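The tower had come down from Brekport in April with a note taped to the lid: will not start, keep the drives. By two in the afternoon the side panel was off and she had been through the case with a flashlight. 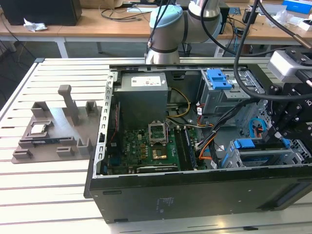
What was wrong with it? She didn't know yet. She had only ruled out the power cord.

She wrote 508 on the job sheet, the number Podden used for office machines, and went to find a cup of coffee.
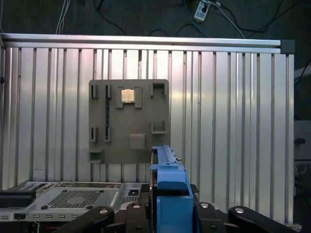 The coffee was old. She drank it anyway and read the note again. Keep the drives meant somebody's books were on them, five years of invoices from Skostomer, over 2,079 of them by the office's own count.
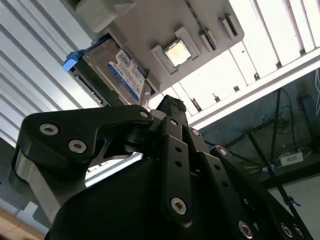
*A hard drive with its blue tab.*

Her brother called to ask if she would be home for supper. She told him to eat without her and turned back to the memory slots.

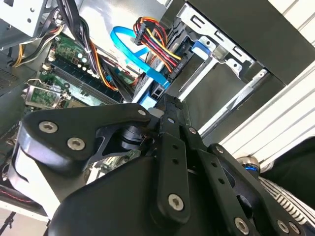

## Evening

At six the office called. She said the invoices came first and the computer could wait.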